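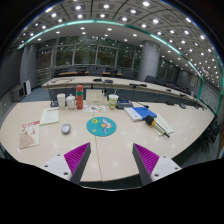

A mouse and round mouse pad on the curved conference table.

Meeting room booking moves to the new calendar

Mar 30, 2018 – The paper booking sheets for the meeting rooms at the Rosimwood building are being withdrawn. All reservations will be made through the shared calendar, which is already in use at the Likport office. Existing bookings have been copied across by Archie Lamont. Anyone with a recurring meeting should check the entry for the correct room, start time and end time, as several of the handwritten sheets were hard to read.

Rooms can be reserved in blocks of 30 minutes. The default block is one hour. A booking with no one present after 15 minutes is released, and the room may be taken by any other group. The release is manual for now: open the entry, select "Release" and add your initials. Automatic release depends on a software update expected in September.

Recurring bookings are limited to 2 per team. Project reviews for the Bernness contract do not count toward the limit. Requests for a third recurring slot go to Ifigeneia Xenos, who will need the expected attendance and the length of the series. Series with no end date will be rejected by the form.

External visitors must be entered in the "Guests" field by name and company. The front desk prints badges from this field at 8:00 each morning. Names added later in the day are not picked up, so call the desk on extension 456. Visitors from Ní Chonaill already hold long-term badges and only need to be listed for the fire register.

Heating and ventilation. The building dates from 1933 and the meeting rooms on the north side share one air handler. The controller now reads the calendar and starts the fan 20 minutes before the first booking of the day. Unbooked meetings will therefore get no fresh air supply until the next scheduled start. The temperature setpoint has been raised from 68 to 70 degrees F following complaints over the winter. Wall thermostats allow an adjustment of two degrees either way – anything beyond that is ignored by the controller.

Conference calls. Dial-in numbers are generated when the "Audio" box is checked and are included in the invitation. The old fixed bridge number stays active until the end of next month. Some 73 calendar entries still point to it. Owners of those entries have been sent a list and should edit the invitation, then choose "Send update to all." Deleting and recreating the entry also works but drops the responses already received.

Known problems:
Bookings that cross midnight show on the first day only.
Room names with accented characters sort to the end of the list.
The phone version does not show the "Guests" field. Use a desktop browser for meetings with visitors.

Report other faults through the facilities form under the category "Rooms – calendar." Include the room name and the time of the booking.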